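Home | About Us | The Kit | Service | Contact

About Us: The Small Shop That Teaches Robots to Take Computers Apart

Thursday, January 18, 2018
By Asuka Ebihara

Hi! I'm Asuka, and I started Brorkanix with my friend Nicanor Barajas because we were both tired of screwdrivers.
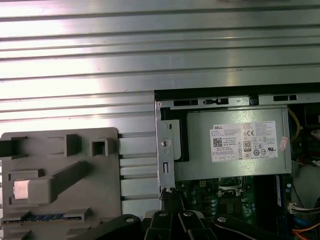

I should back up a bit. Before any of this, I ran the repair bench at a refurbishing outfit called Ralwood. Offices would send us their old desktops by the truckload, and my job was to open them up, pull whatever was still good, and send the rest on to the recyclers. I liked it for a long time. I liked the radio and the people and the way you could get so quick at a certain model that your hands did it while you thought about dinner. Then my wrists started to complain, and after that they never really stopped.

Nicanor came in to fix our conveyor. He'd spent years keeping packing machines alive and had opinions about all of them (he still does, bring coffee). We got to talking over lunch about why every robot arm we'd ever seen was doing the same simple thing, over and over, with parts that always showed up in the same spot. Old computers don't show up like that. One has a missing cover, the next has a drive bay somebody bent in 2009, and the next one is a model you've never laid eyes on. We figured somebody must sell a robot setup for that kind of mess at a price a shop like Ralwood could stand. We looked for a good while and didn't find one we liked, so we built one in Nicanor's garage, and it was awful!

The second one was better. The third one is what we sell.

What we make

The kit is called Skekside. It's a gripper, a small camera that rides along at the wrist, a mounting plate, and the software that ties it all together. You bring the arm. If you don't have an arm, we'll help you choose one, and we don't take a cut from anybody for that, so you'll get our real opinion.

The gripper has slim jointed fingers, and that was the part we argued over the longest. The inside of a desktop is a cramped place. You've got a power supply hogging one corner, brackets with edges that will happily slice your knuckles, and wires looping over everything you'd like to get at. Big soft fingers are great for picking up tomatoes, but we needed something that could reach down past a bracket and get hold of a plug. Nicanor drew up so many versions of the finger linkage that I started using the old drawings as place mats.

The camera sits close to the work on purpose. A lot of people put one up over the table and call it done, and for plenty of jobs that's fine! For ours, the arm kept blocking its own view right when things got interesting. At the wrist, the camera goes wherever the gripper goes. You do give up the big picture, and shiny metal can throw a nasty glare at it, so we spend part of every setup day moving lamps. I've gotten weirdly fussy about lamps.

The software is called Quan. You teach it a job by steering the arm through that job yourself, a bunch of times, on real machines with real dents in them. There's a screen for looking back over your runs and tossing the bad ones. I wrote most of that screen, so if a button is in a silly place, you can blame me directly.

What it's good at, and what it isn't

I'd much sooner have you know this now than find out after the crate arrives. Skekside does well with parts that lift or slide out once they've been freed, and with plugs that have a decent amount of body to grab. It can lift up to 3 pounds, gripper included in the math, on the arms we usually recommend. It's slow. A person who knows the bench will beat it on any single computer, and I still race it when customers visit (I still win, too).

Tiny ribbon cables are hit or miss. So is anything glued. We don't let it near batteries, and we'll ask you not to either. Power supplies come out whole and stay shut. And please have the machines unplugged before they get to the table, every time, even when you're sure.

What we do besides sell kits

A kit in a box isn't much use if you're stuck on day two, so most folks also sign up for setup. We come to you, bolt things down, sort out the lighting, and stay until at least two of your own people can teach a new job without us in the room. Please pick two who want to do it. We've had the best luck with the ones already on the bench, since they know which screw hides under the sticker.

After that, you can send us your runs and we'll look them over and tell you what we'd change. We also keep a practice room at our place, with shelves of old desktops you can come and try the kit on before you spend a dime. We've got 400 of them at last count, and yes, my family has questions.

The base kit is $3000, and a spare set of fingers is $290. I put prices right here on the page because I can't stand filling out a form to learn what a thing costs. Shipping depends on where you are. Setup days we quote one by one, mostly on how far we have to drive.

Who we are

It's still a small crew. Nicanor runs the hardware side and tests every gripper himself before it ships. I look after Quan, the training visits, and the phone, so if you call, you'll probably get me, maybe with a power drill going in the background. We hire from repair benches when we can. You can teach a bench person to steer a robot arm in an afternoon — the feel for when a clip is about to let go takes a lot longer.

Ralwood was our first customer, by the way. My old boss drove a hard bargain and I'm still a little sore over it, but the kit went onto my old bench, right by the window.

Coming up in March

We're opening the practice room to visitors in March. Bring a dead desktop if you have one, the odder the better, and we'll see how far Skekside gets with it. Small groups only, as the room gets loud and there's just the one good coffee pot. Send a note through the contact page with the number of people coming and what kind of machines you usually handle, and I'll write back with a day.

— Asuka

Back to top | The Kit | Service | Contact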